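Setting up your Borkum trip in the Homis planner

I keep all my routes in Homis, and once you've done one trip the rest go fast. My Borkum loop took me a single evening (and one pot of tea)!

1. Open New Trip and type the island name. Pick the ferry port first, then your dates.
2. Add your first two nights only. I leave the rest blank and fill it in once I'm there.
3. Tap Bikes and set your daily limit. Mine's 33 km, and with a headwind that's plenty.
4. Save the map for offline use. It holds up to 101 pins.

Note: pins dropped before you save don't carry over, so save first.

Caution: changing the ferry port wipes your stops. I lost 22 of them in April and had to beg Joyce Massawe for her copy.
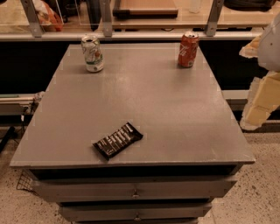

Can I share a trip with someone who doesn't have an account?
You can send them a view-only link from the Share menu, and they can open it in any browser.

5. Hit Finish and check your email for the day sheets.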